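스테인리스 볼 연마제 제거와 물때 관리하는 법

새로 산 스테인리스 볼은 겉으로는 깨끗해 보여도 표면에 연마제가 남아 있는 경우가 많습니다. 주방세제만으로는 잘 지워지지 않으므로 처음 한 번은 기름으로 닦아야 합니다. 볼 하나를 기준으로 손이 가는 시간은 길지 않고, 한 번 해 두면 그다음부터는 평소처럼 설거지하면 됩니다.

준비물
식용유 2큰술, 키친타월, 베이킹소다, 식초 100ml, 주방세제, 부드러운 스펀지, 마른 행주

1단계. 기름으로 닦기
볼은 씻지 말고 마른 상태에서 시작합니다. 키친타월에 식용유를 묻혀 안쪽 바닥부터 원을 그리며 문지릅니다. 회색이나 검은색이 묻어나면 그 부분이 연마제입니다. 타월을 갈아 가며 더 이상 묻어나지 않을 때까지 반복합니다. 가장 많이 나오는 곳은 테두리가 말린 부분과 그 바로 아래입니다. 손톱으로 타월을 눌러 테두리를 따라 한 바퀴 돌려 주세요. 바깥 면도 같은 방법으로 닦습니다.

2단계. 베이킹소다와 세제
기름기가 남은 볼에 베이킹소다를 넉넉히 뿌리고 스펀지로 문지릅니다. 가루가 기름을 먹어 뭉치면 키친타월로 걷어 낸 뒤 주방세제로 한 번 더 씻고 따뜻한 물로 헹굽니다. 철 수세미는 쓰지 마세요. 저는 예전에 초록색 거친 수세미로 닦았다가 안쪽에 잔 흠집이 생겼고, 그 볼은 지금도 광이 고르지 않습니다.

3단계. 식초물
볼에 물을 절반 넘게 채우고 식초 100ml를 넣습니다. 직화가 가능한 제품이면 약한 불에서 5분쯤 끓이고, 얇은 믹싱볼이라면 뜨거운 물을 부어 30분 정도 그대로 둡니다. 그다음 맑은 물로 헹굽니다.

4단계. 말리기
볼은 엎어 두는 것보다 벽에 비스듬히 기대어 세우는 편이 빨리 마릅니다. 엎어 놓으면 안쪽에 습기가 차고 테두리가 닿은 자리에 동그란 자국이 남습니다. 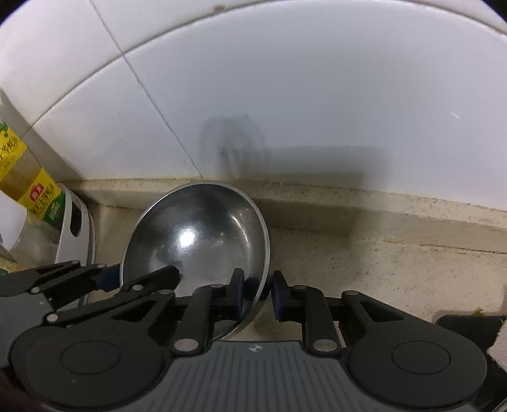
물자국이 신경 쓰이면 자연 건조를 기다리지 말고 헹군 직후 마른 행주로 닦습니다. 수돗물에 든 미네랄이 그대로 마르면 하얀 얼룩이 되는데, 오래 두면 세제로는 지워지지 않습니다. 이미 생긴 얼룩은 식초를 적신 키친타월을 10분 덮어 두었다가 문질러 헹구면 대부분 없어집니다.

무지개색 얼룩
열을 받은 볼에는 푸른빛이나 보랏빛 얼룩이 생길 수 있습니다. 인체에 해로운 것은 아니고, 구연산을 푼 물로 닦으면 옅어집니다. 구연산이 없으면 식초로 해도 됩니다.

보관할 때
크기가 다른 볼을 겹쳐 넣을 때는 사이에 키친타월을 한 장씩 깝니다. 저희 집은 지름 32cm짜리를 맨 아래에 두고 작은 것을 차례로 올립니다. 완전히 마르지 않은 볼을 겹치면 서로 달라붙어 잘 빠지지 않습니다. 소금기 있는 음식은 담아 둔 채로 하룻밤을 넘기지 말고 다른 용기에 옮기세요. 염분이 오래 닿으면 점처럼 파인 자국이 생기고, 이 자국은 닦아도 없어지지 않습니다.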